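Dovetum Opens Sorting Program for Building Bricks

Toy lending service Dovetum will begin taking in used building bricks in November and sorting them by color before they go out to families and classrooms. The program starts with 300 starter sets, each packed in small open-topped bins that a child can reach into without help.
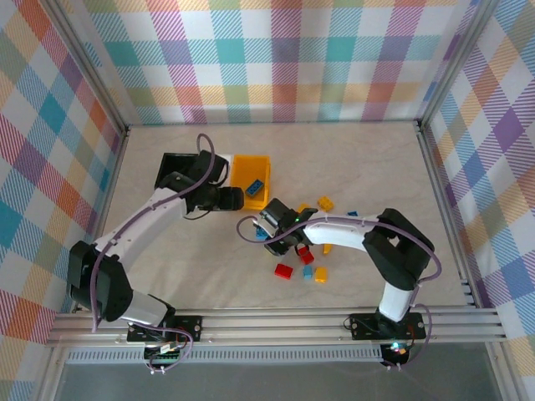

A blue brick in a yellow bin.

Until now, Dovetum has lent bricks in mixed bags. Parents and teachers told the company that children spent much of their time digging for one color, and that cleanup often ended with everything in a single pile.

"We want a child to be able to put the bricks away as easily as they got them out," said Rosalinda Evangelista, program manager at Dovetum. "Open bins do most of that work." 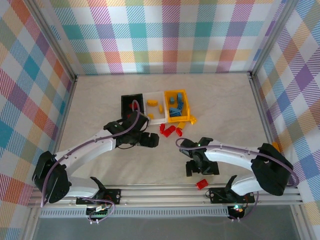 Sosina Worku

Bins may be set side by side on a table or the floor. A black bin with a red brick in it and a yellow bin with a blue one are both fine, and families may choose their own order. Each set comes with a card suggesting 12 sorting games for ages four and up.

Teshome, a family center that tried the sets over the summer, will keep them in its playroom. "The children changed the rules every few days," said Güven Yalçınkaya, who runs the playroom. "One week red went in the black tray, and small yellow pieces went wherever there was room."
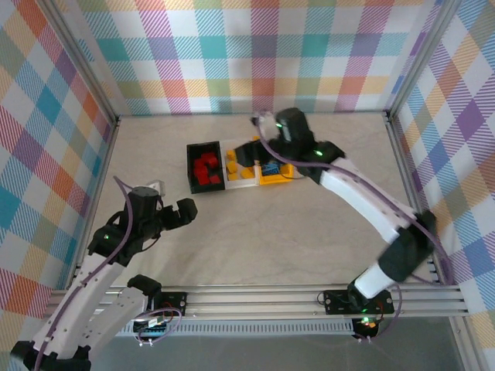
Can I donate bricks that are not part of a full set?
Loose bricks are welcome in any color, as long as they are clean and unbroken.

Dovetum expects to sort roughly 1000 bricks in the first month. Donations can be left at the front desk until 6 p.m. Schools that want to borrow more than one set should write to Ebise Birhane in the lending office.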